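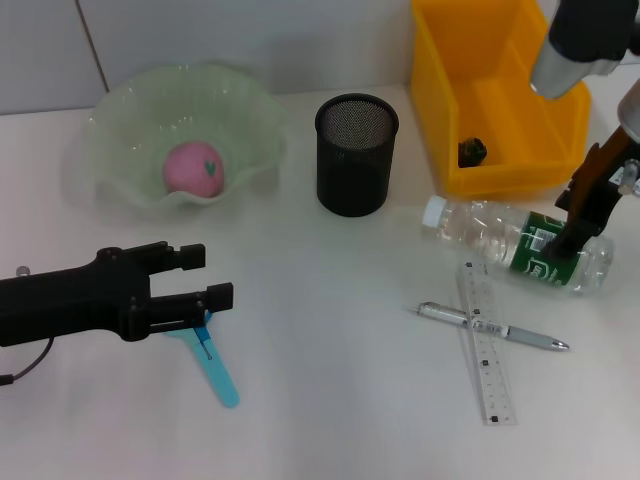
Sorting small stuff on a shared desk, and a gap between the panels

Posted by Joelle Issa, 24 Mar 2023

We have a white table in our study that everyone uses, and it collects things. At the moment it has a green glass bowl with a wavy rim (a pink ball lives in it), a black mesh pen holder with no pens in it, a yellow plastic bin, a water bottle and a clear ruler. I'd like to keep the bowl because it was my aunt's. How would you sort this lot?

My other trouble is the pale grey panels. There's a thin dark gap between two of them and I don't know whether to fill it or leave it alone. 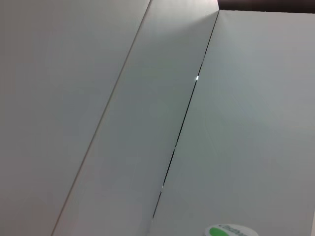
Fukbridge Home Help – Storage and Small Repairs Group

Clifford Landry

Put the ruler in the pen holder, standing up. A clear ruler lying flat on a table gets lost in a day. Use the yellow bin for odds and ends and empty it every Friday. The bottle goes back to the kitchen. I'd move the bowl to a shelf if three or more people use that table, as thin glass rims chip easily.

For the gap, don't fill it yet. Mark both ends with pencil on masking tape and look again in August. If it hasn't grown, a paintable flexible filler in a matching grey will do. Wipe the edges first and let them dry – filler won't hold on dust.

Qusai Atallah

Had the same sort of gap at our place in Jidier and left it. Still fine.

Aníbal Ramalho

Agree with Clifford on the ruler. I'd keep the bowl where it is and put felt dots under it.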